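Packing a Suitcase Properly: Our Summer Project Report
Sturden College, Textiles and Everyday Design, second year

We picked packing as our project topic because everyone in the group was going away in July and we all had a different idea of how to do it. Some of us roll, some of us fold flat, and one of us had always just pushed things in and sat on the lid. We wanted to find out which way leaves clothes in the best state, and we had a great time doing it.

The first thing we looked at was the case. We chose a hard black one, the Bomirham, after trying it against a soft bag called the Pap. A hard case keeps its shape while you fill it, so the corners stay usable.

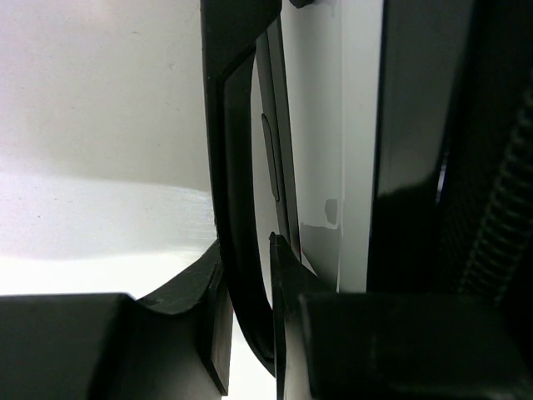 Does a hard case hold less than a soft one?
Ours held slightly less, but it was much easier to pack neatly and the clothes at the edges came out flatter.

Next came the order of packing. We tried thick things first and thin things first – thick first won easily. Bulky items make a base, and thin cloths can then be tucked into the corners and down the sides. We gave each load 10 minutes and weighed everything in grams. The lightest piece was 295 g and the heaviest almost 500 g, so weight mattered far less than bulk.
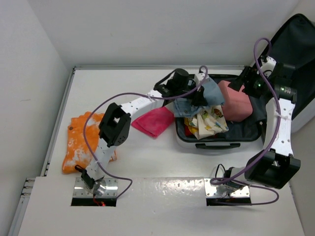
Fig. 2. Filling the open suitcase, with two textiles still on the table.

Corners were the part we enjoyed most! A light cotton cloth goes into a corner beautifully if you feed it in a bit at a time, and it stops the bigger bundles from sliding about. We also learned to leave the lid fully open until the very end.

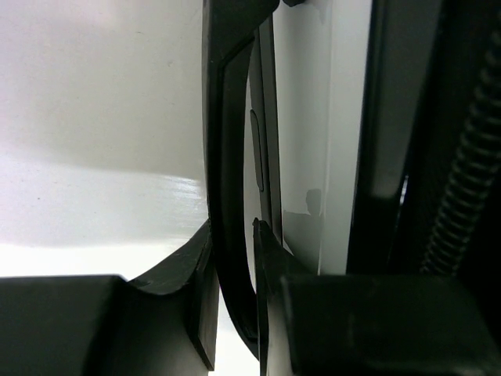 Shutting the case was its own small test. If the lid needs pushing, something has to come out, and we made that a rule after the second load. We then left each case shut overnight at Tukell, the student hall, and opened it the next morning to look at the creases.

Rolled cotton came out best. Flat folding left sharp lines across the middle, and bunching left soft creases all over, though these dropped out quickly on a hanger.

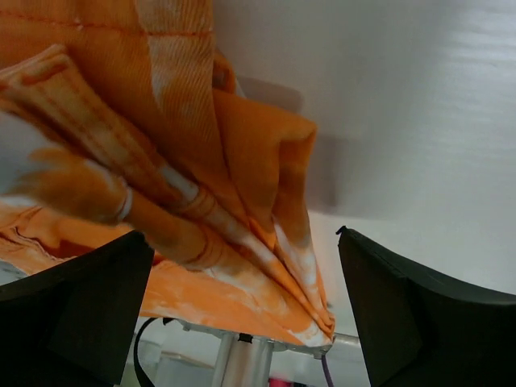
Which clothes are worth rolling?
T-shirts, light trousers and anything in soft cotton. We would still fold a stiff shirt and lay it on top.

If we did the project again we would add shoes, which we left out completely, and use more than 2 kinds of case.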